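# Flultdale Kitchen, Before the Table Goes

The white table has been in the kitchen at Flultdale for 17 years, which is longer than the stove, the second stove and most of the tenants. It leaves in April. Valeriano Benítez asked for a record of the place as it stood on an ordinary working day, and Aurelio Esteban went through it with that in mind and without asking anyone to clean up first.

Captions are by Aurelio. Complaints about the captions should go to Valeriano, who has a drawer for them.

## The house on Olmedo Street

For anyone who came in after the last repaint: the kitchen walls are pale gray, chosen by vote from a card of 36 grays. The runner-up was also pale gray. Feelings ran high for a month.

The kitchen serves both floors. The quote for replacing everything in it came to 3,000 and covered a new table, a new counter and a faucet from Gralow with more settings than we have uses for water. We settled on the table.

## The table

Cup, cloth, hole. The small round hole near the middle has a name (the Well) and a following, and the dark specks come free with it. The smudges and streaks have been wiped by experts.

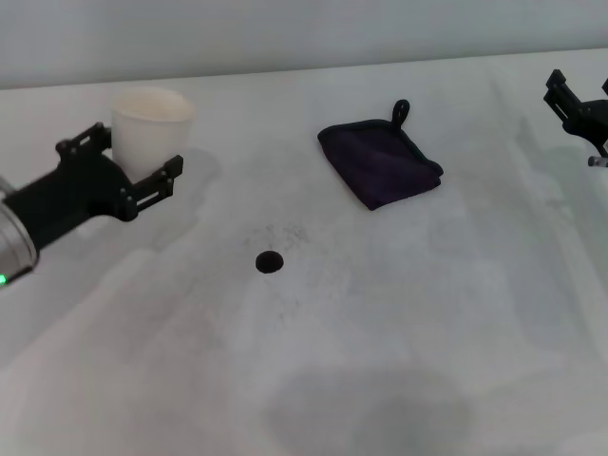 ## The cup

White, a little narrower at one end, with a rim that has gone its own way toward cream. It came from the Emura box, a set bought for the house and reduced over the years by dishwashing, moving days and one very lively birthday. Two people claim this one. Neither has been known to wash it.

## The cloth

Dark purple, folded more or less into a rectangle, with a darker binding and a black loop at the corner so that it can be hung up. We own up to 2 hooks, depending on whether you count the one behind the door. The cloth prefers the table.

Valeriano bought it to match the old curtains. The curtains went to his sister and the cloth stayed on, matching nothing, and has outlasted three sponges and a tea towel with a map of Portugal.

## What happens next

The table is promised to the workshop downstairs, where a hole in the top will be considered a feature. The cup and the cloth are staying. If you want the last of the Emura saucers, ask Aurelio before they go in the donation box.

More pages to follow for the hallway and the back stairs, once somebody finds the bulb for the back stairs.

*Page put up 6th November. Corrections welcome, especially about the curtains.*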